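Last updated: Friday, 4:10 p.m.

Search this site Enter keyword Go

Print this story
E-mail this story

Two arms, one basket: Bondance update teaches Skadberg's robot to share the load

I stopped by Skadberg this week to hear about the new release of Bondance, the planning software they've been promising since I started this column, and I ended up staying most of the afternoon (sorry to everyone whose e-mails I didn't answer!).

The short version is that Bondance 7 can now plan for both arms as a single job. In the old version each arm got its own path, and a separate piece of code checked that the two didn't run into each other. That's fine when one arm is picking up a cup and the other is sitting there. It's pretty bad when both of them are holding the same thing, because a small lag on one side turns into a twist on the other, and then something slips or bends.

Tamara Bucur wrote most of the new planner, and she walked me through it on a whiteboard that already had three other people's diagrams on it. The software now treats the two grippers and the object between them as one closed loop. If the left hand needs to go up, the right hand's motion is worked out in the same step. There's also a force limit you can set for each hand, so the arms give a little when they start pulling against each other instead of fighting it out.

"We used to spend our mornings tuning delays," she told me. "I don't miss it."

Baskets turned out to be a favorite test, and I can see why. The handles are soft compared with a metal bar, they aren't always where the model thinks they are, and the whole thing flexes. The team keeps a list of 187 test lifts that every new build has to get through before it goes out, and baskets take up a good chunk of it. Bucur would like more of them. Her coworkers, I gather, would like fewer.

The perception side got some work too. The handle finder used to want a clean, straight edge to lock onto, so loops and wrapped grips gave it fits. The new one looks for a gap a gripper can close around, then hands the planner a few choices for each side and lets it pick the pair that keeps the load level. I love this part! It's such a plain idea, and it cut the planning wait down to 2 seconds on the machine they showed me.
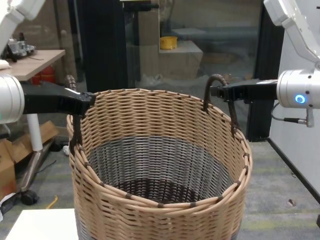 Both grippers on the handles of a round wicker basket at Skadberg.

Margit Söderlund, who handles releases, says the update goes to Fairweather first, where a small group has been running the beta since May. Grurlow is next in line, once the log viewer is fixed. (It currently shows the left arm's data under the right arm's name, and yes, people noticed.)

Anyone on version 6 can bring their old single-arm scripts over as they are. Two-arm scripts will need a rewrite, and Söderlund says a conversion guide is in the works.

Print this story
E-mail this story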